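Household Waste and Everyday Materials
Handout 6: What Packaging Costs, and Who Gets the Bill

Please read before the session. The reading by Yeom is short. The reading by Van Acker is long and could have been short.

Where we left off

Last time we followed a jar of Kombo pickles from factory to shelf and agreed that the jar weighed more than anyone wanted it to. Several of you asked why the firm doesn't switch to pouches. They tried. Customers said the pouch made the pickles taste cheap. The pickles were the same pickles.

Keep that in mind for this week. Packaging does three jobs: it holds the thing, it protects the thing, and it tells you what sort of person buys the thing. Only the first two show up in an engineering report.

Terms you need

Primary packaging touches the product. Secondary packaging groups or presents it. Transport packaging gets it to the store and is mostly seen by people on the night shift.

Lightweighting means using less material for the same job. It is also what a firm says when the bottle has started to buckle in your hand.

Composite means two or more materials joined so well that they can't easily be taken apart. Designers are proud of this. Sorting plants are less so.

The Brakach case

Brakach sold crackers in a box, with a tray in the box and a bag on the tray. Geum-ok Yeom weighed the parts and found 38 grams of packaging for each pack. Removing the tray took out a good share of that. Breakage went up, complaints followed, and the tray came back the next November in a new color.

Yeom's point is that the tray wasn't silly. A broken cracker carries the cost of the wheat, the oven and the truck, and it usually weighs more than the plastic that would have saved it. Work through her table on page 2 and see if you agree. I mostly do, though I think she lets the bag off too easily.

Sorting at home

Van Acker followed a street of households for a year. People sorted bottles well, cartons fairly well, and films and nets badly. Asked about it, they gave confident answers that did not match their bins – mine wouldn't either, and I teach this.

His best chapter is on small mixed items, the bags, lids and cartons that pile up before anyone decides where they go.

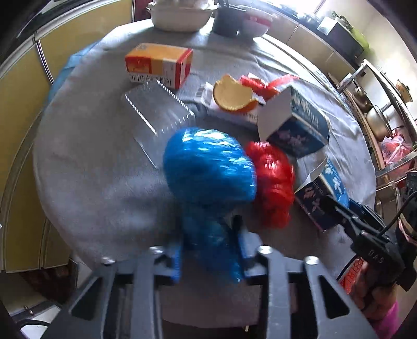

Rules on the label

The Plesedik symbol was meant to settle all this. It has a main version, a version for parts, and a version for parts that differ from the main part. Neville Clegg showed it to 531 shoppers and asked what it meant. The most common answer was "recycle," which is a fair guess for any symbol with an arrow in it.

For discussion

Should the label speak to the shopper or to the sorting plant? Clegg says the plant. Urho Ruotsalainen, in the reply printed after him, says there should be no label and fewer materials. Come with a view and one piece of packaging from your own kitchen. Rinse it, please. Last year's tuna is still mentioned in the staff room.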